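Zerar Block Pack for Minecraft

Zerar is a building block and texture add-on with 614 blocks, slabs and trims for survival and creative worlds. It adds no mobs, no biomes and no new ores. All blocks are made at one station, the Zerar cutter, which is crafted from a stonecutter and three iron ingots.

Requirements

Java Edition with a current mod loader. Allow 1,000 MB of free memory on top of the base game. Shader packs are supported but not required. Servers need the same version of the pack as every client that connects.

What is included

Westel set: wall tile in straight and staggered bond, with matching corner pieces. Each tile takes any vanilla dye.
Rokow set: polished stone floors with veining. Veins connect across neighboring blocks up to 3 blocks in each direction, then repeat.
Ma set: plain plaster, beams and window trim. Plaster can be placed over existing blocks without removing them.

Pale gray tile and light veined stone share a color range and can be used in the same room without a border block.

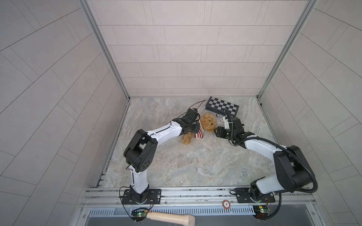 Installation

Close the game. Copy the pack file into the mods folder and delete any older Zerar file. Start the game and check that the version number appears in the mod list. Worlds saved with an older version are converted on first load, so back them up first.

Known issues

Connected veins do not update when a block is moved by a piston. Break and replace the block to refresh it.
Dyed tile stacks are limited to 40 when a storage mod changes the stack size.

Textures and models by Hae-won Myung. Next update: October.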